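Dernière mise à jour : 10 juillet

4.2 Mise en place du plan de travail Perron

Le plan de travail doit être dégagé de tout objet étranger à l'opération avant la mise en place du plateau. Les trois parois grises restent montées pendant toute la durée du rangement.

1. Essuyer la surface blanche à l'aide d'un chiffon non abrasif.
2. Vérifier la fixation des deux rails métalliques latéraux.
3. Poser le plateau sur la table et préparer les pièces de couleur.

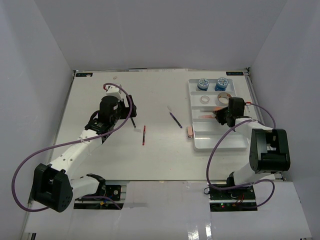
Figure 1. Plan de travail, parois et rails latéraux.

ATTENTION : ne pas poser de pièce sur la bande métallique du bord arrière.

4.3 Manipulation des pièces

1. Saisir une seule pièce à la fois, par son extrémité.
2. Pour un passage d'un côté à l'autre, maintenir la pièce presque à la verticale au-dessus de la table, une prise en haut, l'autre en bas. 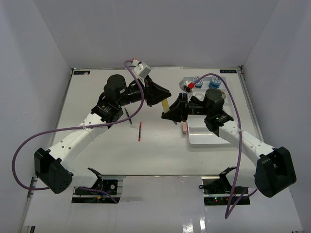 3. Relâcher la première prise une fois la seconde assurée.
4. Consigner toute pièce endommagée sur la fiche 107.

Note : la fiche est à remettre à Mme Mélanie McIntyre.

Contact : service documentation Lellia, poste 918 | © Lellia, tous droits réservés | Haut de page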